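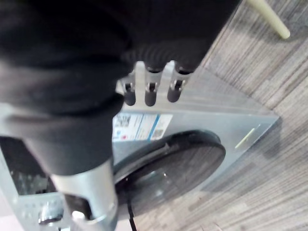

El objetivo del trabajo era comprobar si una política entrenada por imitación con 50 demostraciones abre la puerta de una lavadora tan bien como promete la documentación de Vorkumix. Partíamos de su modelo base y lo reajustamos durante 4.000 pasos. Grabamos todas las demostraciones en noviembre, con la misma máquina de carga frontal. El cristal ahumado de la puerta devuelve reflejos de la luz, y sospechamos desde el principio que la red aprendía esos brillos en lugar del borde negro. La pinza de tres dedos tampoco ayuda: vista desde la muñeca, ocupa parte de la imagen junto con la funda negra del brazo.

Resultados

De 50 intentos con la iluminación de entrenamiento, la política completó 32. Con la persiana bajada bajó a 20 de 50. La memoria anterior del grupo (Afridi y Santoso) daba por resuelta la tarea, pero solo evaluaba con una luz y sin mover la base. No nos parece suficiente para hablar de generalización, y nuestros números tampoco permiten decir mucho más.

Dudas sobre el método

Contamos como éxito cualquier apertura, aunque el dedo resbalara antes por el panel. Con un criterio más estricto la cifra bajaría, no sabemos cuánto. Daniyal Rizvi, que anotó los intentos, conocía la condición de cada uno, y eso es un defecto del diseño. Birdie Haverford propuso repetir la anotación a ciegas; no hubo tiempo.

Tampoco probamos otra lavadora. Hasta que alguien lo haga, yo no citaría el 32 sin el 20 al lado.

Entregado el 11 dic 2024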